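Workshop Tips: Getting a Pick-Up Arm to Tidy the Small Stuff

I've had the Gilluma bench package on trial since June, and the question I get most is whether it's worth paying for the setup service or if you can muddle through on your own. My answer is muddle, but read these first!

Start with a basket, never a box. A cheap shopping basket with flat sides and handles that fold down out of the way is the best thing I've found for sorting practice. Put it at the back of the table and leave yourself lots of clear space in front.

Use three or four things you already own. A marker, a box cutter (blade in, please), a tape measure. They're all different shapes, and the tape measure is the one to watch – it's round, and that wrist strap loves to wander under whatever you're trying to grab.

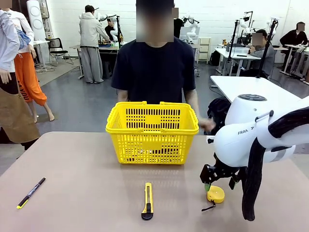
Bitow

Come down on round things slowly. I drop the speed to 10 percent for the last little bit and let the fingertip settle near the edge before I close anything. The Gilluma manual says you can go faster. Maybe you can, I chipped a fingertip trying.

Mind the cable sleeve. Leave it a generous loop so it can swing with the arm, and check where the low end hangs before you put anything down on that side. Mine swept a mug off the table in the first week.

Straps and cords: lay them pointing away from the side you're grabbing. Cuts my misses way down.

Now, money. The Memmont setup visit is $147 and mostly covers bolting down and a first run. If you've mounted a drill press you can skip it. The Lebrun spare fingertips are $47 for a pack of 6 and I'd buy those on day one, they wear faster than you'd think (roughly a pack every couple of months at my house).

One gripe – the phone support closes early and the hold music is awful. Email them instead.

Updated 10th February with the new fingertip price.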